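Sell me the hours, not the arms

Opinion

Stakine wants you to rent a pair of robot arms from it by the month. The package is called Pirus Bench, and it went on sale in July at £462 a month for the two arms, the grippers, the cameras and the software. For another £258 you get what the company calls guided setup, meaning that one of its people spends time teaching the arms your particular job.

I think the second charge is the one worth paying, and that the first is priced the wrong way round.

I should say where I'm coming from. I ran the packing room at a small gift and hamper firm for most of my working life. We put bottles, tins and little boxes on trays and into drawers and cartons, and we did it by hand because no machine we could afford would cope with a different order every twenty minutes. I have sat through a lot of sales talks in that time. Most of them involved a conveyor belt we had no room for.

Pirus Bench doesn't need a belt. It needs a table and a wall socket, and the makers say it can be shown a new task instead of being programmed for one. That is a fair thing to offer small firms. Our jobs are picking things up, putting them down in the right place, opening something, closing it again. A person learns that in a morning, and gets bored with it by the afternoon. 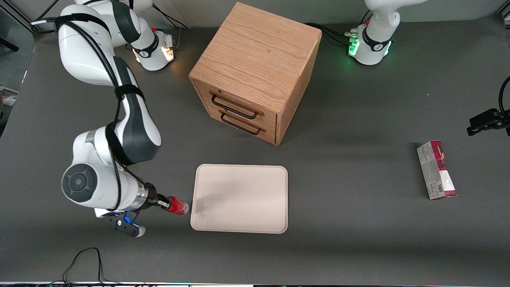 What bothers me is the contract. The monthly fee is the same whether the arms do useful work all day or stand idle while somebody tries to get them to hold a jar properly. In a small firm the second of those will be common in the first few weeks. You pay full price for the learning, and the learning is also where Stakine gets its benefit, as the terms let it keep the recordings from your bench and use them to improve the product for everyone else.

I don't object to the recordings. I object to paying for the privilege of making them. Antoniuk, which sells a similar pair of arms outright, asks buyers whether they want to share their recordings and takes money off the service plan if they say yes. It's a small discount, but it admits that the customer is giving something.

There is also the matter of odd shapes. The brochure leans heavily on cartons, and cartons are easy. They have flat sides and they stay where you put them. Anybody who has packed hampers will tell you that the trouble starts with round things, and above all with round things that have a waist. You can take a bottle by the body or you can take it by the cap, and those are two different jobs. A grip on the cap is neat and leaves the label clear, but all the weight hangs off one end. A grip on the body is safer, and takes up room you may not have in the carton.
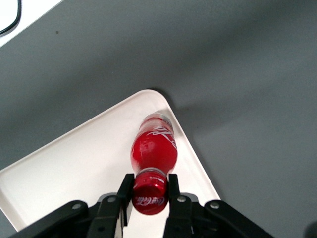

4 min read

Stakine's price list treats both as one task, "bottle handling". I would want them listed apart, with a plain statement of which sizes and weights have been tried full as well as empty. A full bottle and an empty one are very different things to a person's wrist, and I can't see why a gripper should be let off the question.

The trial is too short as well. You get 20 hours. That sounds generous until you take off the setting up, the cleaning down and the time spent finding out that your trays are the wrong height. Stemley, the hire firm I used for tape machines, gave a full month on anything with a motor in it, and we sent back perhaps a third of what we tried. We kept the rest for years.

So my advice to anyone tempted is to ask for three changes before signing. Ask for a lower rate until the arms can do one whole job from your own order book. Ask for money off if your recordings go back to the company. And ask for the exit fee to be dropped for the first year; at present it is £2,544, which is more than five months' rent on the equipment you would be handing back.

I would still take one on those terms. The arms suit the sort of room I worked in, and the guided setup is good value if the person they send has packed a box before.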